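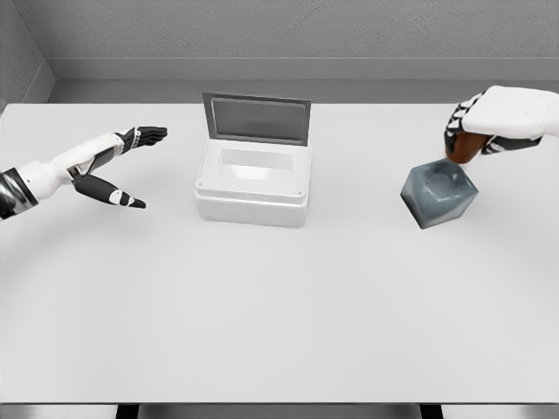
Fig. 8. The two-hand task in the Trevar simulator, with the right hand holding the brown cylinder over the grey block.

Replaying and checking a two-hand task

By now you should have Trevar installed and the Restuncombe scene pack unpacked beside it. In this section we'll load the table scene, replay a saved plan in it and look at how closely the hands keep to what the planner asked of them. Put the kettle on if you like, as the first load takes a little while and later ones are much quicker.

1. Start Trevar and choose Open Scene. Pick the two-hand table from the Restuncombe list and wait until the status line reads Ready.

2. Open the Objects panel. You should find entries for the lidded box, the block and the cylinder. Click each one and check that its collision shape is switched on (a small green tick appears beside the name).

3. Set the lid joint to Open and lock it. The lid should stand up along the back edge of the box, as it does in Fig. 8.

4. Go to Planning and choose Omoregie from the drop-down list. Leave the hands set to Independent for now, so that the left can wait in clear space while the right does its work.

5. Load the sample plan and drag the slider along to step 76. The right hand should be gripping the cylinder, with the hollow in the top of the block directly beneath it, and the left hand should be open, to the left of the box and touching nothing.

Note: If your fingers look a touch more or less curled than ours, please don't worry. The grip solver settles a little differently from one computer to the next, and anything within 2 degrees per joint is perfectly fine.

6. Press Replay. Trevar runs the physics at 500 steps a second and draws the planned path in one colour and the path taken in another, so any drift is easy to spot.

Caution: Don't move objects by hand while a replay is going. The planner keeps its own copy of the scene and won't notice the change, and you may see a finger pass straight through the block. Press Stop, move the object, then press Sync before you carry on.

7. When the replay has finished, open the Mutton log viewer and look down the Contact column. Entries for the right hand and the cylinder are expected. If the left hand is listed against the box, go back to step 4, widen its safety margin and plan again.

8. Save the session under a new name. The sample plan is read-only, so you can always come back to it.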